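The Arm That Comes With a Service Plan

Dekcombe rents a tabletop robot by the month and sends a person to set it up. We spent our time with one in Lins, and most of it went to a pen.

By Mahlet Ambaye
Thursday, December 18, 2025

Small firms that want a robot arm usually have two choices. They can buy one and learn to run it themselves, or they can hire an integrator and pay for a custom job that may take months. Dekcombe is selling something in between. Its Drirutov package is a small arm on a clamp, a two-finger gripper, two cameras, a laptop with the software loaded, and a monthly fee that covers training and repairs. When a customer wants the arm to do something new, Dekcombe records the job being done under manual control, trains on those recordings, and sends back a skill file.

The company launched the service in October. Its customers so far are mostly places that pack small things into other small things: sample kits, conference bags, repair pouches, school supplies. Dekcombe let me sit in on a training visit at the office in Lins where it works up new skills before they go out to customers. The skill on the schedule was called pen handling, and it had been ordered by Bralitz, a stationery packer that puts together boxed writing sets.

Lindalva Barros runs the training side. She has a background in packaging machinery and talks about the arm the way a mechanic talks about a van. Her first rule for a new skill is to keep the work surface dull. White table, gray background, flat light. Customers often want to start in the middle of their own packing floor, and she talks them out of it.

"You can add the mess later," she said. "If it can't do the job on a clean table, I don't want to find that out on a busy one."

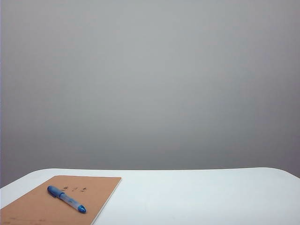 Setup is the part of the package that I expected to find tedious, and it was. Terence Bunting, the technician who does most of the customer visits, spends the first stretch of any job moving a camera, looking at the laptop, and moving the camera again. One view comes from a fixed camera near the table and the other from the wrist. The fixed view is there to find things and the wrist view is there to grab them, and the software wants both. On the laptop, the fixed view of a test layout is as plain as Barros likes it: a capped blue pen lying at a slant on a brown notepad, over on the left side, with the rest of the white tabletop bare. Bunting prefers layouts that push the object off to one side. An arm trained only on things in the center of the table gets lazy about looking, he told me, and then the first customer who sets a box down crooked calls the support line.

Once the cameras are settled, an operator takes over. Dekcombe's controller is a handheld grip with a trigger, and whoever holds it moves the arm directly. The arm copies the hand with a small lag that I noticed for the first few minutes and then stopped noticing. Each attempt is saved as one recording. For a basic skill, Dekcombe asks for 50 good recordings, and an attempt that ends in a drop or a long hesitation is marked and kept in a separate folder. Barros uses those too, though she would not go into detail on how.

I was allowed to try. Driving the arm across the table was easy. Bringing the fingers down on something thin and round was not. The fixed view gives you very little sense of depth near the surface, so you come in slowly, switch your eyes to the wrist view, correct, overcorrect, and close. My first grip sent the pen rolling. Ilham El Idrissi, who operates the arm for most of Dekcombe's recordings, took the controller back and did the same thing in one smooth pass. She has a habit of stopping just above the object for a beat before closing the fingers. Barros likes this because the pause shows up in the trained skill, and the arm ends up with the same careful manners.

A pen is a harder object than it looks. The barrel is slick and often see-through, which troubles cameras that depend on clear edges. The clip sticks out on one side, so the pen does not sit the same way every time. A cap can slide or come off if the grip lands in the wrong place. And for a boxed set, the pen has to go in facing the right way, with the clip up, or a person has to fix it and the robot has saved no one any work.

The gripper that ships with the Drirutov package has two black wedge-shaped fingers. They are cheap to replace and come with spares. Bunting calls them the shoes of the machine, meaning that they wear out first and that customers never think about them until they do. On a thin object held upright, there isn't much finger touching it, so where the grip falls matters a good deal. El Idrissi told me she looks for any part of a pen with some texture and avoids smooth plastic when she has the choice.
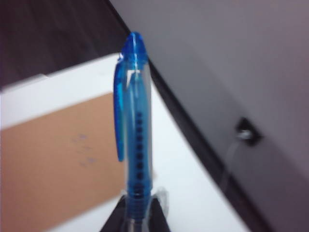 A pen held upright between the gripper fingers, from the wrist camera.

The wrist view is the better half of the system. Everything I found confusing from the fixed camera made sense from up close. It is also the view that gives the training software its worst days. When the arm turns, the whole background swings with it, and whatever is being held can block a good part of what's behind. Dekcombe's answer is to record the same task with the object at many angles and let the software sort it out. That works, by the company's account, but it means more recordings and more operator time, and operator time is what the customer is paying for.

So what does the customer get? The monthly fee includes 2 new skills per quarter, each good for one type of object and one type of motion. Picking up a pen and standing it in a holder is one skill. Picking up a pen and laying it in a tray is another. Small changes, such as a different color of the same pen, are meant to be covered without a new order. Larger ones, such as a thick marker in place of a ballpoint, are not. I'd like to see the company draw that line more clearly in its paperwork. The contract I read used the phrase "similar item" in several places and did not define it.

Turnaround was quoted to me as 13 working days from the training visit to a finished skill file. Doaa Ashour, the operations manager at Bralitz, said her first order came in on time and her second ran late. The first was erasers. The second was a flat ruler that the gripper could not get under, and Dekcombe ended up sending a thin raised mat to lift one end of it.

"They were good about it," Ashour said. "But I had a person standing there putting rulers in by hand for a while, and I was paying for the robot too."

Ashour kept the service. Her reasons were practical. She does short runs, the contents of a set change with each client, and a fixed machine would be wrong by the time it was installed. She also has staff who would sooner do almost anything than put erasers in boxes. What she would change is the software, which she finds slow to start and too eager to stop. A skill that isn't sure of itself will park the arm and show a message, and someone has to walk over and press a button. On a quiet day that's fine. In a rush it wears on people.

I saw the parking behavior in Lins as well, running an older skill. Barros defended it. An arm that stops when it is unsure breaks fewer things, she said, and the threshold can be lowered by a technician at the customer's request. It can't be lowered by the customer, and I think it should be, within limits. People who run a packing line all day know how much fuss they can put up with.

A few other points for anyone thinking of signing. The arm needs a rigid table, and a folding one won't do. The clamp takes up more of the table edge than the brochure suggests. The laptop must stay connected while the arm is working, so plan for a spot to put it where nobody will borrow the power outlet. The controller is comfortable in a medium or large hand and a stretch in a small one. Training for your own staff is included, and it's decent, with a printed guide that covers the common faults in plain words.

Noise is not a problem. I could talk to Bunting at a normal volume right beside the arm, and the loudest thing in the room was the fan in the laptop.

Speed is a fair question, and the answer is that it's slow. El Idrissi's hands would beat it easily, and so would mine. Dekcombe doesn't hide this. The pitch is that the arm can keep going through lunch and at the end of the day, and that a steady trickle of finished sets is worth something to a small shop. Whether it is worth the fee depends on how many hours you can leave it alone, and that comes back to how often it parks itself.

The pen skill was still in recording when I left, with El Idrissi at the controller and Bunting shifting the layout between attempts. Bralitz expects to try it in the new year on a short run of writing sets, with a person alongside to check the clips.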